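Robots Take Over the Drive Swaps at Konmont

The refurbishing crew at Konmont has had some company at the benches since July, and shift lead Aparecida Rangel says her wrists are grateful! Two robot arms now handle drives on the older desktops, 22 machines a day, while her team has moved over to testing and customer calls — work most of them had been asking for. Drives ride in bright blue caddies, and a caddy that sits askew in the bay still gets a look from Rangel herself. No jobs were cut.

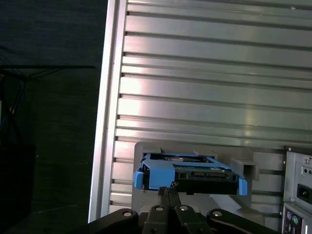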